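Ticket 2848 -- Salta label printer skips every other label
Category: Printing / shipping desk
Site: Costcombe
Status: Resolved, left open for comments until the end of October

Original request

Hello, and thank you in advance to whoever picks this up. The label printer at our shipping desk has started feeding a blank label after every printed one. It does this with the big parcel labels only. The small return address labels come out fine, so I don't think the printer itself has given up on us. I've turned it off and on, I've taken the roll out and put it back, and I've blown the dust out of the feed slot (there was a fair bit of it, sorry!). We have around 70 parcels to get out before the afternoon pickup, and at this rate we'll be through a roll of 500 before we're halfway.

We switched to the Lockyer rolls last month, if that makes any difference. The old ones were on back order.

Reply from Serndale help desk, 9:40 am

Good morning, and thank you for such a thorough note! It really does help when people tell us what they've already tried, and please don't apologize for the dust, every shipping desk has it.

I do think the change of rolls matters. The printer finds the start of each label by looking for the little gap between one and the next. When you change to a roll with a slightly different gap, the printer can miss it, decide it hasn't reached the end of the label yet, and run on to the next one. Could you try a calibration for me? With the printer on and the lid closed, hold the feed button until the light blinks 2 times, then let go. It will push out a few blank labels while it measures them, and that part is normal. After that, send one parcel label and let me know how you get on.

Reply from Costcombe, 10:15 am

Calibrated as you said. The first label was perfect and I was all set to write you a very happy message, and then the third one skipped again. The fourth was fine. So it's better than it was, but I wouldn't trust it with the whole batch. For now I'm printing on plain paper and taping them on, which is slow but it works.

Reply from Serndale help desk, 10:30 am

Well, better is a start! If calibration helps but doesn't hold, I'd look at two things next. One is the size set on the computer. Open the printer preferences, find the stock page, and check that the label height matches the height printed on the roll's box. A new roll that's only a hair taller will drift a little on each label until it loses its place. While you're in there, see that the media type says "labels with gaps" and hasn't gone back to "continuous" -- an update can reset that one without a word to anybody.

The other is how the roll sits. The two guides inside should just touch the edges of the roll. If they're loose, the labels wander sideways as they feed. It also helps to have the printer on a flat surface with plenty of clear space in front, so the labels can come out straight without curling back toward the slot.

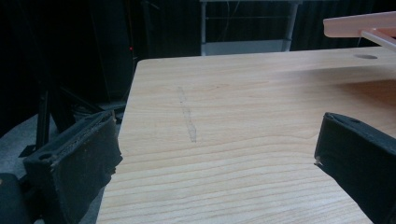
Light wooden table with bare top.

Reply from Costcombe, 11:20 am

You were right about the preferences! The media type had gone back to continuous, and the height was still the old one from before we changed rolls. I fixed both, snugged up the guides, calibrated again, and ran ten in a row without a single skip. I've also pulled the printer forward a bit, as it had been backed up against a stack of flat boxes and the labels were bunching.

One question while I have you: do I need to do all this again when the old rolls come back in stock?

Reply from Serndale help desk, 11:35 am

So glad to hear it! Yes, I'm afraid so, but it's quicker the second time. Save what you have now as a stock setting called Lockyer, then make another for the old rolls, and all you'll have to do is pick the right one and calibrate. I'll leave the ticket open for a while in case the skipping comes back. Good luck with the pickup!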